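Fallthorpe House Residents' Group
Minutes of the October meeting, held in the ground floor lounge, 7.30 pm

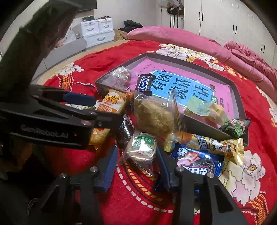
Item 3: snacks, tray and picture book on the red floral bedspread.

Present: Barış Kahraman (chair), Emiliano Quiroga (minutes), residents of flats 2, 5, 6, 9 and 11.
Apologies: flat 4.

1. Minutes of the previous meeting
Agreed, with one correction. The bicycle rack quotation was from Ingate and not from Plolance.

2. Matters arising
The lounge radiator has been bled. The stair light on the second landing is still on the wrong timer. EQ to write to the managing agent again.

3. Snack parcels for the children's reading afternoon
BK reported on the sorting. Contents include rice crackers (米多奇), Oreo, a Snickers bar, packaged pastries and buns, and several smaller wrapped items. The picture book is 看图说话, which flat 9 translated for the meeting as "look at the pictures and talk".

3.1 Container. The shallow dark grey box lid was discussed as a pattern for the parcels. It takes the book flat with packets on top, but the sides are low and items end up on the bedspread around it. Flat 6 proposed a deeper box. Flat 11 preferred to keep the lid and put the book in last, upright, in a separate paper bag. Deeper box agreed, four votes to two. Flat 5 abstained.

3.2 Packing order. Agreed as follows: book at the bottom, rice crackers and biscuits next, bars down the sides, pastries and buns on top. Nothing to be stacked on the buns.

3.3 Dates and labels. Pastries and buns have a shorter life than the rest and are to be bought in the same week as the event. Flat 2 asked for ingredients to be listed in English on a slip in each parcel — particularly nuts, milk and egg. Flat 9 will translate from the packets. Packets are not to be decanted. Any item without a legible ingredients panel is to be left out.

3.4 Quantity. 30 parcels to be made up. Provision for 40 was considered and turned down on cost.

3.5 Place of packing. Sorting on a bed was felt to be workable for a trial but too soft for boxes. The long table in the lounge is to be used, cleared by 2 pm. Flat 5 to bring scissors and tape.

4. Storage
Dry goods may go in the meter cupboard on the upper shelf only. The lower shelf must stay clear for access. Chocolate is not to be stored there as the hot pipe runs behind it. Flat 11 offered space in a spare room until the event.

5. Bicycle rack
Ingate's quotation stands at 1666. Plolance has quoted 3000 for a covered version. No decision. BK to ask Durán for a third price, uncovered, and to confirm whether fixing into the rear wall needs the freeholder's consent.

6. Any other business
Flat 6 reported that the recycling bins were put out late twice. The rota will be reprinted in larger type.
Flat 2 asked whether the lounge key could be copied. Deferred.

Actions
BK: boxes, third bicycle rack price, freeholder's consent.
EQ: letter on stair light, bin rota.
Flat 9: ingredient slips.
Flat 5: scissors and tape.

Meeting closed at 8.50 pm.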